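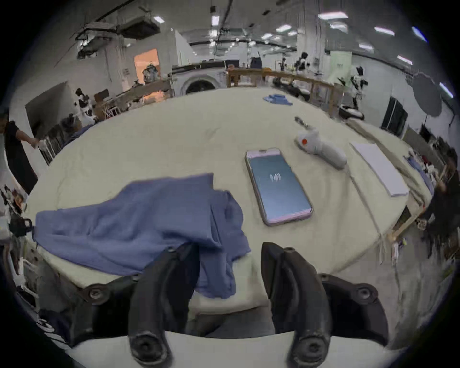 Hiyori Matsuda has argued that a pass plan should be judged by what it does on a bad night, and that the average figures given by most ground stations hide the passes that matter. The present section takes up that point for the Fundesora probe, whose small transmitter leaves little room for error when the signal is handed from one dish to another.

4. Handover between the Urkthorpe and Farent stations

4.1 Method

The two stations see the probe together for a short time on each pass. Under the old rule, Urkthorpe kept the link until the probe had sunk to a fixed height above its horizon, and Farent took over at that moment. Under the new rule, Farent begins to listen as soon as it can hold the carrier, and both stations record until the overlap ends. The two records are then joined on the ground, block by block, and any block that fails its check at one station is taken from the other.

We studied 692 passes. Of these, 200 were flown under the new rule. Passes on which either dish was out of service for planned work were left out before the count was made. Each station kept its own clock, and the clocks were compared at the start of every pass. Wind speed was logged at Urkthorpe only, a gap that limits what can be said of the Farent dish in poor weather.

Transmit power was not changed at any time. Commands were sent from one station only, so that the probe never received two uplinks at once -- a condition set by the flight team and kept throughout.

Figure 4. Hand-held gripper above a mattress with a crumpled blue t-shirt. 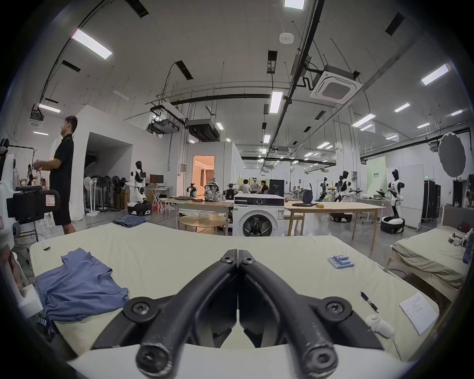

4.2 Results

On 135 of the passes flown under the new rule, the joined record had no missing blocks. On the others, the gaps fell mostly in the first part of the overlap, when the probe was still low in the Farent sky and trees to the east of the site weakened the signal. Verstraete's earlier note put these gaps down to the receiver. We find no support for that reading: the same receiver showed no such losses when it was pointed at the same height in the west.

The cost of the new rule is staff time. Farent must be made ready earlier, and on nights with two passes close together the operators have no proper break between them. The station logs record several complaints on this matter, and we consider them fair. 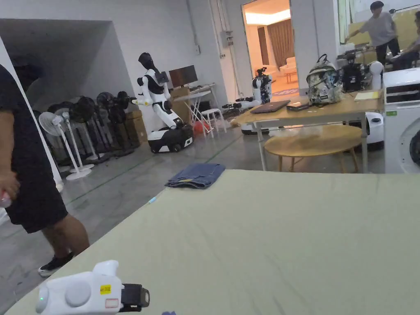
A shorter overlap would ease the load, although we have not yet tested how short it may become before blocks are lost. The Verbruggen scheduling tool can already set the length of the overlap for each pass, and a trial with three lengths is planned. Until it has been carried out, the longer overlap should be kept for passes that carry stored science data, and the old rule may serve for routine health checks.

Comments (3)

Joris Geerts: Were the clock offsets corrected before the blocks were joined, or after? The text can be read either way.

Wouter Dierckx: The trees at Farent are a known problem in summer. A comparison with winter passes would be welcome.

Rhiannon Foulkes: I would like to see the wind logs published with the next section, even if they cover one site only.

Related items
Section 3: Link budget for the Fundesora probe
Section 5: Stored data and the order of replay
Technical note: Horizon masks for small dishes

Contact the editors | Copyright and reuse | Back to top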